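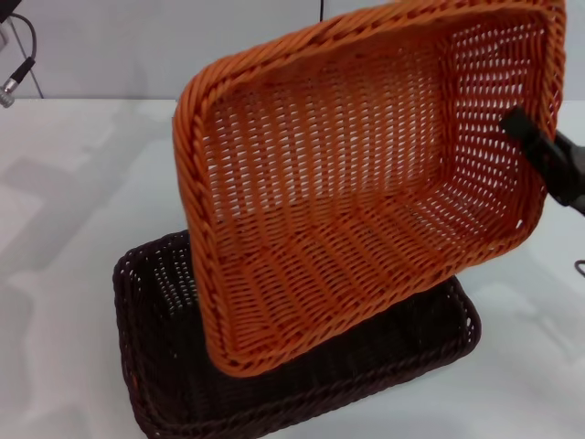 The orange basket and the dark brown one, same shape, both with the braided rim.

Basket questions, answered

I sell woven baskets from my little shop in Hosbridge and the same questions land in my inbox every week, so I've put my answers in one place. Last tidied up on Tuesday, October 3, 2023.

Are they real rattan?
No, it's synthetic. I went off natural rattan years ago after one shed bits all over my airing cupboard. The synthetic sort wipes down with a damp cloth and doesn't snag jumpers (mine, anyway!).

Is the orange really that orange?
Yes! Properly tangerine. If you want something quieter, go for the brown, a deep chocolate that looks nearly black in a dim corner.

Can I keep small things in them?
Depends how small. The sides are an open weave with little gaps, so hairgrips and loose screws will wander. I put a folded tea towel in the bottom of mine and it does the job. Bread rolls, socks, post and seed packets are all fine as they are.

Do they stack?
Empty ones, yes, though don't yank if they stick. Tip the top one up by its rim and ease it out. Full ones I'd keep side by side on the shelf.

How do I get crumbs out of the base?
Turn it over and give it a good tap, then go along the ridges with an old toothbrush. Lukewarm soapy water if it's sticky. Please keep it out of the dishwasher, I tried it in June and the rim has never sat straight again.

What's the postage?
Free on orders over £50. Otherwise come and collect, I'm next to the Vemari café and there's 30 minutes' free parking outside.

Will you be getting other colours?
I've asked for a green. Still waiting to hear.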